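Drumar buying Oltberg's fiber business: what happens to small customers?

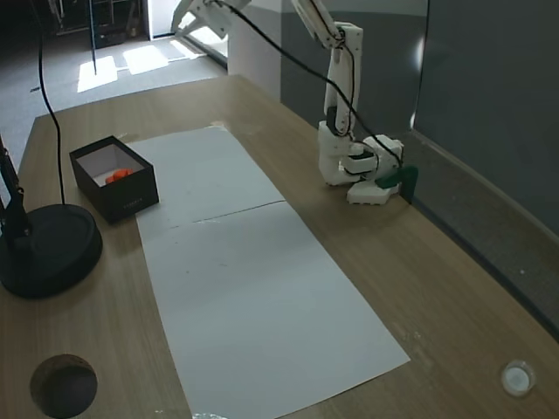

White arm and long paper sheet on the table

gatti_guido
I manage the network for a small company with three offices, all on Oltberg lines. Yesterday, 19th June, we got the letter that Drumar takes over the fiber contracts. Our contract runs until February. Must they keep the same price?
Guido Gatti

patchbay11
Normally yes, the contract moves with its terms. Look for the assignment clause. After that date they can ask what they want.

costa_north
I do not agree it is so simple. When Busis was sold, our price stayed the same but they added a "support fee" of 15 percent. It was permitted by the contract — page 11, very small letters.

patchbay11
Then it was in the terms, so I was right :)

costa_north
On paper, yes. My boss did not enjoy the paper.

gatti_guido
Thank you both. I found the clause, and they must tell us 3 months before any change of fees. We pay 4,000 per month, so 15 percent would hurt.

lineside
Ask also who will repair the last mile. For us this was the bigger problem than price.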